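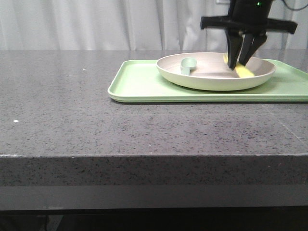
Figure 1. Speckled grey countertop, front edge.

2. Method
Defensive records for Findton and Rellard were taken from the Kallio match database. The season file held 827 plays, of which 84 had no yardage entry and were removed. Third-down stops were coded separately. 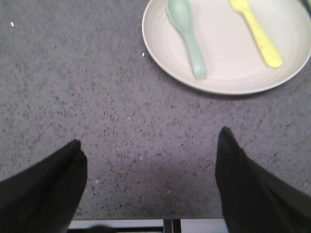
Turnovers were counted only where possession changed - penalties that cancelled the play were left out. Findton's November games were then compared with its first four.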